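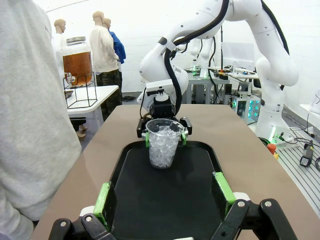

*by Aatos Väisänen, 16/04/2021*

# Urnero iced coffee notes

I've been keeping recipes for cold coffee in text files for years, and my sister finally talked me into putting them somewhere she can get at them. So this is that folder! There are 60 recipes in it so far, one file each, all plain Markdown.

## What's in a file

Every recipe has the same bits at the top: beans, grind, grams of coffee, grams of water, ice, and a line or two on how it tasted to me. I like things strong and not very sweet, so read my notes with that in mind (my sister adds syrup to everything and she's perfectly happy).

The one I make most is `avcombe-slow.md`:

- 80 g coarse coffee
- 4 cups cold water
- a night in the fridge, then strain it twice

Pour it over crushed ice if you can. Cubes are fine too, but I love how fast the crushed stuff chills the drink - just brew a bit stronger, or it goes thin on you.

## Folders

- `cold/` - steeped overnight
- `flash/` - brewed hot, straight onto ice
- `vodus/` - things I tried to copy from the cafe on Vodus Street, with mixed luck

The milk drinks are still sitting in `flash/` and need a home of their own. I'd like to get that sorted by June.

## Adding yours

Copy `blank.md`, fill it in and send it over. Please weigh the water in grams, and keep the tasting line under 100 words. Mine used to ramble terribly! Use anything here however you like.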